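Ticket: Packing cell, arm stops mid-cycle and operators blamed for the downtime
Site: Cladau warehouse, packing hall
Opened by: second shift lead
Status: Closed, with one follow-up
Priority: Medium

Problem as reported
Since the Zalteck controller update in October, the arm in cell 2 pauses with a protective stop when it comes down to pick. Operator has to walk over, acknowledge on the pendant, and go back to the packing bench. The downtime report books every stop as "operator wait." People on the shift want that changed before their numbers are reviewed.

7:40 am, maintenance
Pulled the stop log. All stops are at the same point, on the way down to the part. No stops on the return move. Force limit is at the value we had before the update. Checked bolts on the base plate, all tight.

8:15 am, maintenance
Asked the operators what they see. They say it happens more after a tray change. Two of them had started standing by the tape so they could get to the pendant faster. Asked them to stop doing that. It also means the bench has one person on it when it should have two, and the other one is doing nothing but watching the arm.

9:05 am, Yokoyama support (by phone)
They asked for the approach height and the payload setting. Approach height had gone back to the default, 30 mm lower than ours. Payload was fine. They suggest rebuilding the layout in the simulator and running the pick there before touching the real cell.

10:30 am, maintenance
Rebuilt it in Floltbridge with the tape, the rack and the hand truck, and one black block as the part. Put our old approach height back in and ran 400 cycles. No stops.
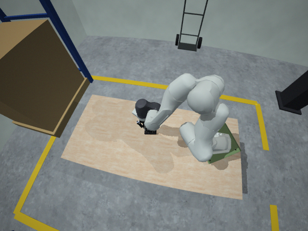
Loaded the same program to the cell over lunch. Ran at reduced speed first, then normal speed to the end of first shift. No protective stops in the log.

3:20 pm, second shift lead
Confirmed, nobody had to leave the bench. Question from the shift is still open though. Before the arm came in, packers picked their own parts and set their own pace. Now the pace comes from the cell and a stop in the cell counts against them. Please fix the code in the report, including for the stops already logged.

3:45 pm, maintenance
Agreed. Added a separate code, "cell fault," and rebooked the old stops under it. Acknowledging a stop will now be a maintenance job if it happens again within the hour. Operators can still acknowledge the first one.

Follow-up
Check approach height and payload after every controller update. Added to the update checklist. Second shift has asked for pendant training so they can read the stop reason themselves. Passed to the site office, waiting on dates.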